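Gondholm Shared House Guide
Section 4: Getting the Washer Ready for Its First Load

Welcome to the fun part! Once the machine is level and the hoses are on, you're one short cycle away from clean clothes. Set aside an afternoon and read through the steps once before you start.

Before you begin

1. Check that both hose connections are hand-tight, then give each one a quarter turn with pliers.
2. Open the water tap slowly and watch the fittings for 2 minutes. A drip means the rubber washer is sitting crooked. Close the tap, reseat it and try again.
3. Push down on each top corner of the cabinet. If it rocks, adjust the front feet and tighten the lock nuts.

CAUTION: The shipping bolts at the back must come out before you run anything, even a rinse. Keep them in a labeled bag for your next move.

The empty cycle

4. Open the door all the way and feel around inside the drum for leftover packing, manuals or bags of small parts.
5. Wipe the rubber door gasket with a damp cloth. Get your fingers right down into the fold, where lint and grit love to hide!
6. Close the door until it clicks. Choose a cotton cycle and run it with a little detergent and no laundry.
7. Stay nearby for the first spin. A steady hum is great. If you hear banging, stop the cycle and go back to step 3.

Note: The Ekanayake and Conach rooms share a drain line with the laundry, so a gurgle in those sinks during the first drain should be reported.

Your first real load

8. Set your basket on the floor right in front of the door. It makes loading so much easier, and stray socks land where you want them.

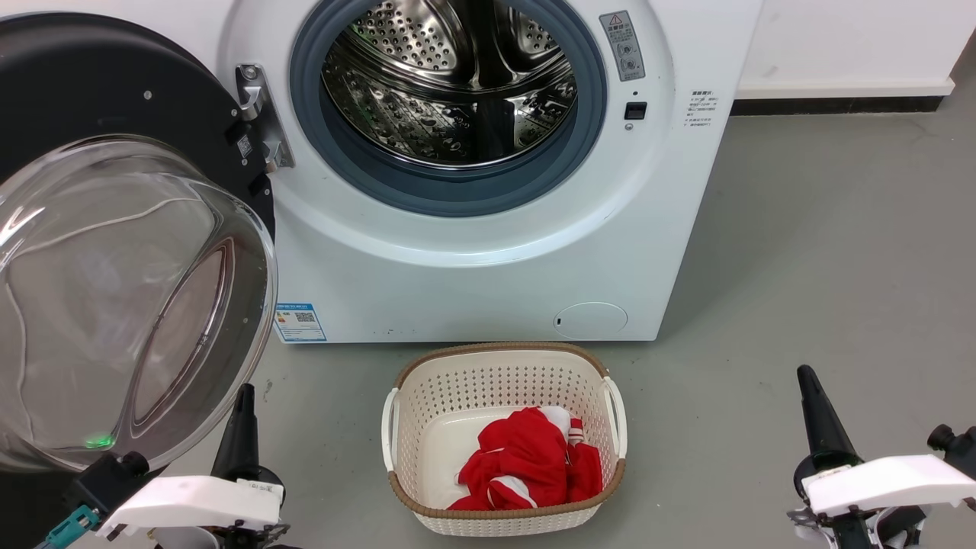 9. Empty every pocket, close zippers and turn dark jeans inside out.
10. Load items one at a time and leave a hand's width free at the top of the drum.
11. Start with a 30-degree (Celsius) wash for mixed colors. It's gentle and handles everyday clothes beautifully.
12. When the cycle ends, wait for the lock to release, unload, and leave the door open to air the drum.

CAUTION: Check the drum for children and pets before closing the door, every time.

Drain filter care is covered in Section 5.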